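El cajón perfecto y otras promesas

Cada verano vuelve el mismo consejo: ordene los cubiertos y ordenará su vida. La firma Lauritsen vende por 56 euros un sistema de separadores que, según su folleto, «devuelve tiempo a las familias». No dice cuánto, ni a cuáles.

El negocio tiene su lógica. Un taller de Samalitz cobra 695 euros por rehacer los cajones de una cocina, y en Tavville hay cursos de fin de semana donde se aprende a doblar trapos en vertical. Pregunté en uno qué pasaba a los seis meses. Me hablaron de constancia, de hábitos y de un segundo nivel, que también se paga.

Mi sospecha es más pedestre. Quien ya era ordenado sigue siéndolo, y los demás compramos bandejas. Una cubertera corriente separa las cucharas igual de bien que otra con nombre nórdico.

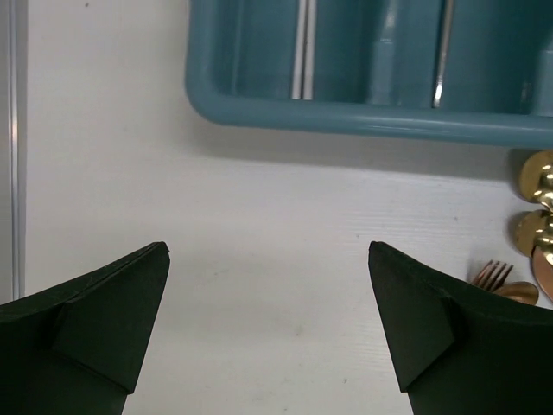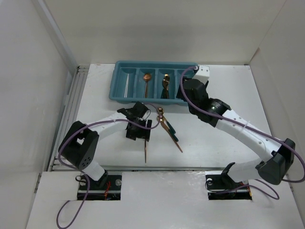 Una bandeja azul verdosa para los cubiertos.

Una lectora de Dotley no está de acuerdo: escribe que gastó 500 euros en su cocina, que no se arrepiente y que desde entonces en casa se discute menos a la hora de poner la mesa. Puede ser. También reconoce que aquel mismo mes de julio sus hijos se fueron a estudiar fuera, detalle que el folleto, me temo, no recogería.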